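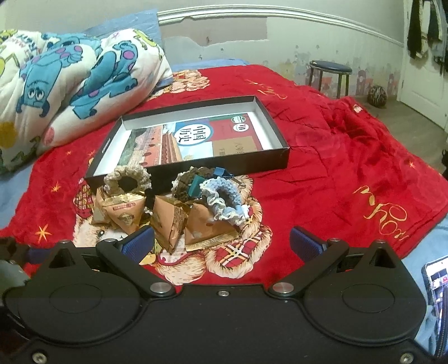

Rote Plüschdecke, offene Schachtel: So sieht Februar bei uns aus.

Gute Nachrichten für alle, die wie ich ab November nur noch unter drei Lagen Stoff denken können: Die Deckentauschbörse Flunora kommt zurück, und zwar größer als letztes Mal! Im August hatte Liv Wallin das Ganze zum ersten Mal ausprobiert, mitten im Hochsommer (ja, ich habe auch den Kopf geschüttelt), und trotzdem gingen an einem Nachmittag 114 Decken über den Tisch.

Jetzt also die Winterausgabe, wieder in der alten Trestix-Halle hinter dem Güterbahnhof. Das Prinzip bleibt simpel: eine saubere Decke abgeben, eine andere mitnehmen. Wer nichts zum Tauschen hat, zahlt 20 Euro und darf sich trotzdem was aussuchen. Beim ersten Mal kamen so 3168 Euro zusammen, Spenden und Kuchenverkauf eingerechnet - das Geld ging komplett an die Kältehilfe im Viertel.

Neu ist eine Flickecke. Anqi Qin bringt ihre Nähmaschine mit und repariert Säume und kleine Löcher gleich vor Ort, größere Sachen nimmt sie mit nach Hause. Ich habe ihr schon mal meine Wolldecke angekündigt, an der hat sich im Herbst eine Motte ausgetobt. »Bring sie, aber frier sie vorher ein«, schrieb sie zurück. Liegt schon im Gefrierfach, neben den Erbsen.

77 Leute haben sich bisher angemeldet, Platz ist noch. Federbetten und Heizdecken bitte daheim lassen, Kinderdecken werden dagegen dringend gesucht. Los geht es um elf, der Eingang ist auf der Hofseite.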